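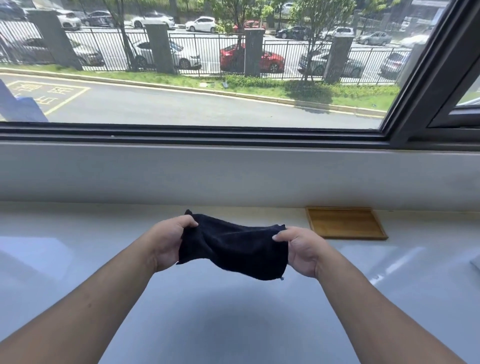 Drenulley软体夹爪对比测试进入第二轮

六月,Drenulley实验室的夹爪对比测试进入了第二轮。这次比较的是两种夹爪和两种控制器,任务只有一类:拿起、展开和折叠小块的布,主要是毛巾。第一轮用的是硬的物体,例如杯子和木块,两种夹爪的成绩差别很小,所以项目组决定把物体换成布料。

参加比较的夹爪,一种是Gebru公司的两指平行夹爪,指尖贴有硅胶片;另一种是Predamach的三指软体夹爪,用气压驱动。两种夹爪先后装在同一条机械臂上,手腕相机的位置也保持一样。控制器方面,一种是实验室自己写的阻抗控制程序,另一种是Stemance提供的商用控制器,它的力控制周期比较短,但是参数不能全部打开修改。

项目负责人普热梅斯瓦夫·卡乔罗夫斯基(Przemysław Kaczorowski)介绍,到目前为止一共完成了1,697次抓取。每一种夹爪和控制器的组合至少做了400次。其余的次数是在调整参数的时候做的,也保存了记录,但是不计入成绩。

比较的标准有三项。第一项是能不能只抓起一层布;第二项是抓住两个角以后,布在空中能不能保持展开,不从一边滑下来;第三项是放下以后布的位置误差。项目组认为第二项最难。毛巾被两边拉住时,中间会下垂,有时候还会扭转,两只手的高度稍微不同,下垂的形状就变了。相机从上面看,常常看不清楚下面那条边在哪里。

为了给机械臂提供参考,项目组同时收集人手操作的第一视角录像。录像里人用两只手拿着毛巾,在平面上方做展开、移动和放下的动作。拍摄的地点不限于实验台,窗台也在里面,因为白色光亮的表面会反光,窗外的光线又很强,对视觉程序来说是比较困难的条件。负责数据部分的佐伊·基里亚基迪斯(Zoi Kyriakidis)说,她选择深色的毛巾是有意的:“深色的布在亮的背景前面,轮廓容易找到,但是布面上的褶皱几乎看不见。我们想知道程序在这种情况下会依靠什么信息。”

目前可以公开的结果还不多。在只抓一层布的测试中,平行夹爪比软体夹爪稳定,尤其是薄的布。软体夹爪的手指比较宽,容易把下面一层也带起来。可是在空中保持展开的测试中,情况相反,软体夹爪和毛巾的接触面积大,滑落的次数明显比较少。厚的绒面毛巾对两种夹爪都比较友好,边角不整齐的旧毛巾则对两种都比较难,程序经常把松出来的线当作布角。

控制器的差别比预想的小。在慢速动作中,两种控制器的成绩基本相同。速度提高以后,Stemance控制器在拉紧布的一瞬间反应更平稳,实验室自己的程序有时会拉得过多,使一边的布角从指尖脱出。卡乔罗夫斯基表示,这个问题可能和滤波的设置有关系,他们准备先修改程序,再重新做300次快速动作的测试,然后才写进报告。

测试中也发生过停顿。软体夹爪有一根气管接头漏气,开始的时候压力下降很慢,没有被发现,有27次抓取的数据因此作废,后来全部重做。现在每组测试开始之前,操作员都要先看一次压力读数,并且写在记录表上。平行夹爪的硅胶片也换过一次,旧的那一对表面已经磨光。

第二轮测试计划还要增加一种条件,就是把毛巾放进浅的托盘。托盘有边,夹爪下降的空间变小,机械臂的姿态也要跟着改变。基里亚基迪斯希望在这个部分使用更多的人手录像,她认为人在放下布之前,手腕往往先有一个小的转动,而现在的轨迹规划里没有这个动作。是否加入,要看控制器在狭窄空间里的表现。

测试用的毛巾清单、夹爪安装尺寸和评分表,将和第二轮报告一起放在实验室的网页上。想借用评分表的研究小组,可以直接和项目组联系。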